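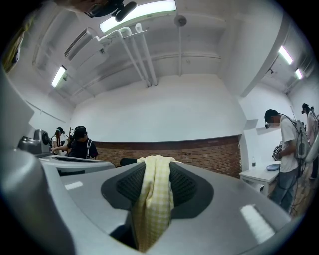 Folding a flat cotton cloth into a square for storage takes four moves and a clear work surface. The method on this page suits dish towels, dust cloths and napkins up to 360 mm on the short side. A checked cloth, such as the yellow and white one used for this page, is the easiest to learn on. The lines of the check serve as a ruler, and a fold that drifts off square shows up at once. Plain cloths follow the same steps, but the edges have to be compared by eye.

Before you start

Clear the table. Crumbs and grit get trapped between layers and leave marks under pressure. Cloths must be fully dry, including the hems, which hold moisture longest. Shake each cloth twice by its short edge to release the larger creases. Ironing is optional.

Step 1. Find two adjacent corners. Pinch one corner, then run the other hand along the hem until it meets the next corner. Do not reach across the cloth for it.

Step 2. Lift by both corners and let the cloth hang. If it twists, lower one corner and turn it until both hems face the same way.

Step 3. Lay the far edge down first, then draw the cloth toward you. Smooth from the center outward with a flat hand.

Step 4. Fold in half, matching corners before edges. Turn a quarter and fold in half again. Press along the fold, not across it.
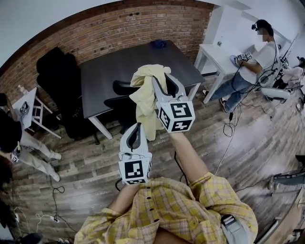
Banulside Linen Handling Group

Crumpled cloths

A cloth that has been left in a heap should be picked up near the middle of one hem. Hold it clear of the table and let the weight pull the folds out. Move the grip to the nearest corner and continue from Step 1.

Stacking

Sort by size, then by color. Place each square with the closed fold facing front. Keep stacks under 155 mm high; taller ones lean and the bottom cloths take a hard crease. The Marar shelf insert holds two stacks side by side.
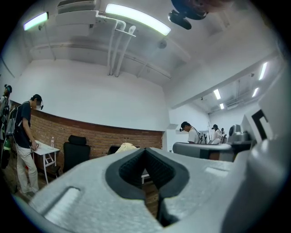
Struan MacAulay asks whether thirds would be better than halves for long towels, as his come out too wide for the drawer. They would. Fold lengthwise in thirds first, then in half, and check the width against the drawer before pressing the last fold.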